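Support > Member Groups > Mailing & Petitions > Ticket 3115

Dashboard My tickets Knowledge base Status Log out

We use cookies to keep you signed in and to count visits. Accept / Manage

Ticket 3115
Subject: petition signatures not reaching the list, rally reminder went to wrong people
Opened by: Mirta Navarrete
Group: Kilatora Solidarity Network
Priority: high
Status: open

Opened 8:40 am

Hi, need help fast. We have the consulate picket coming up, the one against the Landus mine evictions, and the reminder email went out last night to the wrong segment. Should of gone to everybody who signed the petition. Went to 207 people. Petition page says 2000 signatures. So most of our signers heard nothing.

What I did so far:
- logged out, logged in, same
- rebuilt the segment "signed: stop the evictions". Still 207
- exported the csv from the petition page. All 2000 rows are there, emails look fine
- tried importing the csv into the list. It takes the first 100 and stops. No error, just the green check mark

Also the Spanish version of the petition isn't showing up in the segment picker at all. Maybe related, maybe not.

Browser is Firefox, tried Chrome too.

9:15 am, Mirta again

Checked with our chapter in Dönmez. They use the same petition form embedded on their own site and theirs counts right. Difference I can see: they never turned on the "confirm by email" box. We did, in January, after somebody signed us up with a bunch of joke names. So are the rest stuck as unconfirmed? If yes where do I see them? There's no tab for it on my side.

9:50 am, support

Thanks Mirta. Yes, confirm by email is on for your form. Anyone who hasn't clicked the link is held back from segments but still shows in the public count. The held names are under List > Pending, which only an owner account can see. Who is the owner on your group?

The import stopping at 100 is a seperate limit on editor accounts. An owner can lift it.

10:05 am, Mirta

Owner is Jacinto Bañuelos. He's on the bus back from the delegation, spotty signal. Texted him.

But the confirm emails, did they even go out? I signed with my own personal address as a test just now and got nothing. Checked spam. Nothing there either.

10:40 am, support

Looked at the log. Confirm messages are being sent from your old domain, the Stetum one, which no longer checks out, so most mail providers drop them. To fix: Settings > Sender > pick the new domain > Verify. Then Pending > Resend all. Please don't import the csv over the top of it, you will get doubles and people will get the reminder twice.

11:20 am, Mirta

Ok sender changed, verify is green. My test came thru in under a minute. Can't do the resend without owner. Still waiting on Jacinto.

Meanwhile we are phoning the signers who left numbers and putting the time and place on the front page. Picket starts at 5 pm, consulate steps, permit is for the sidewalk only so that has to be in the email too, first line, people missed it last time.

Spanish form still missing from the picker. Leave the ticket open for that please.

Attachment (1)
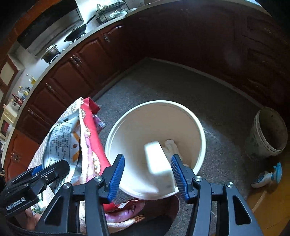
Jacinto Bañuelos, 12:10 pm: Got signal finally. Made Mirta an owner so she can hit resend, don't wait on me. Spanish form was set to draft, my fault, I switched it off before the trip to fix the line about the court date and never put it back. It's live now. Can support check that anybody who signed it before then is still in Pending?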